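Robot club diary, May - the memory stick job

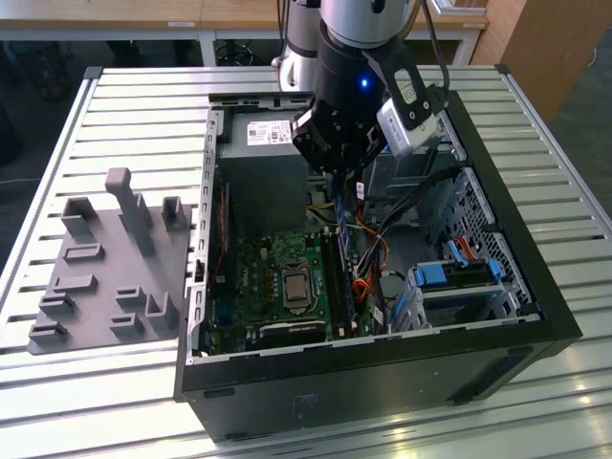 Jussara Quintana
Second-year student, Starnbridge Robot Club

Back on the old tower this afternoon. We left the side panel off and laid the case flat so the gripper could come straight down to the memory. The blue-edged stick was my target again.

Arlindo wrote the approach move and I did the finger positions. I taught the point above the slots 2 times, the second with the speed turned right down. The loose wires over the board bother me - I want a path that stays well clear of them.

Luana printed the gray fixture plate and wants to change the slotted blocks before we go to Clakby. I said leave them alone.

Log is up to page 177. Neusa has the room until six tomorrow, so I'll start after that with the release clips.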